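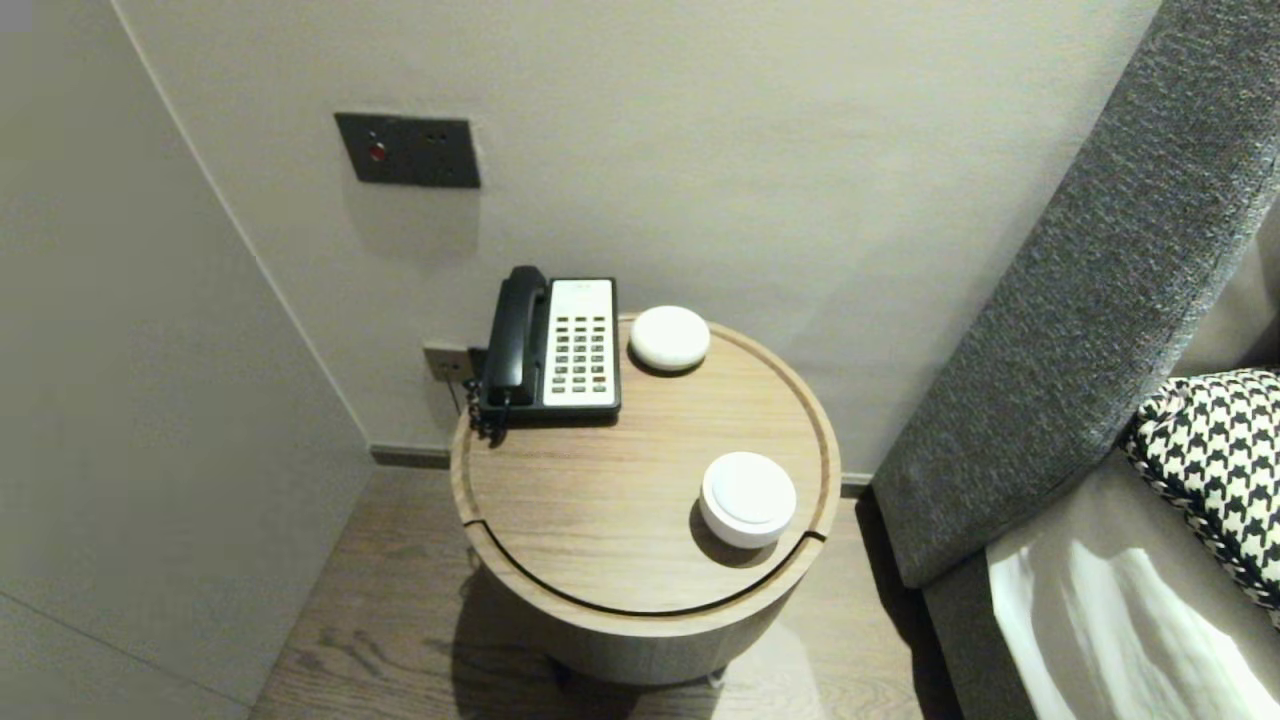 Workshop Notes / Furniture & Fittings
2 min read
2018-09-01, by Rhonda Carrier

Finally got to the round side table in the corner today, the one Elżbieta has been asking me to write up before we commit to more of them for the Zorncombe rooms. I like it more than I expected to! The oak tone is warm against all that gray, and the raised rim is a nice thing to run your hand along (I did, several times, while I was supposed to be measuring).

My one worry is the curved groove near the front edge. It looks great, a thin dark line that sets off a little crescent from the rest of the top, but I think it's going to be a crumb trap. Chaminda says a soft brush gets it clean in one pass. I say wait until somebody spills sugar in it.

Then the phone. Black and cream, corded, and I want it pushed to the back left with the coiled cord falling on the wall side. I tried it on the right first and the cord ended up under my elbow every time I leaned over from the gray upholstery. Left is better, but the cord does hang down over the rim, and I'd like a shorter one if Boltgate will sell them separately — I'll ask Halima, she has the parts list. Wall socket is low and right behind the phone, so the plug is hard to reach without moving the whole thing. Livable.

Two round white pieces on there as well, a flat one at the back and a taller one up front. I keep mixing them up when I talk to Fadwa, so from now on they're "the puck" and "the pot" in these notes. Pot stays front right. There's still room for a glass, if you're careful.

Finish: the sample board we did in February had 248 rubs on it before I got bored. Chaminda wants 3000. Fine, but he's doing them.

To do:
- ask about the shorter cord
- brush test on the groove, with sugar
- check the bottom of the base with a flashlight, too dark down there to see how it meets the floor
- label for the phone, Fadwa has the wording
- give Elżbieta her answer on the other 6 tables (leaning yes)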